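Part-time supper cook wanted, Alon House

Alon House is a shared home for older adults at the top end of Trurnance, and we are looking for someone kind and steady to cook our evening meal from August onward. Applications close on 24th February, which we know is early, but we like to take our time and meet people properly.
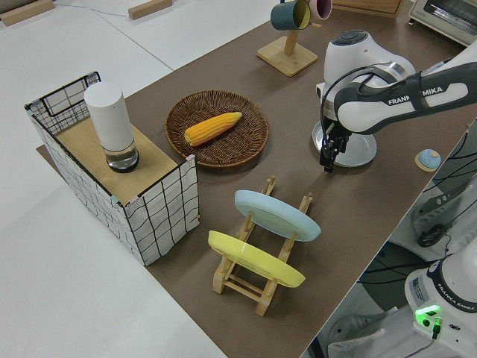
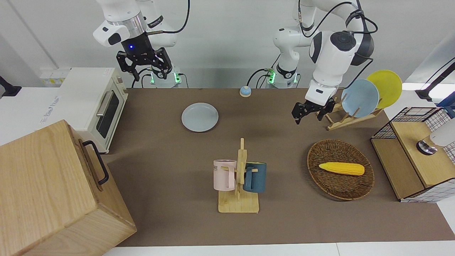 We have 29 residents, and most of them have firm opinions about supper, which you will hear over the serving counter and (we promise) come to enjoy. The food is plain home cooking done with care: soups, roasts, a fish dish each week, and plenty of vegetables from the Eker farm stand down the road. In late summer that means corn on the cob, like the ear in the round wicker tray, and you will be shucking a good deal of it, so please don't apply if that sounds like misery! Some residents need their food cut small or the kernels taken off, and we would want you to see to that without any fuss.

The post is 80 hours a month, worked as evening shifts from three until after the dishes are done. Pay is $496 a week, with your own supper included and a free bus pass if you live outside town. You would share the kitchen with our lunch cook, who leaves it very clean and hopes to find it the same way.

You don't need a diploma. We would love to hear from people who have cooked for a school, a church, a camp or just a very large family, and who can read a label for salt and sugar. A food handler's card is required, but we'll pay the $100 toward the course if you haven't got one yet.

To apply, write us a letter, by hand if you like, telling us what you cook when people you love are coming over. Leave it at the front desk or mail it to Kitchen Post, Alon House, Farahani Street, Trurnance. Please include a phone number and the evenings you can't work.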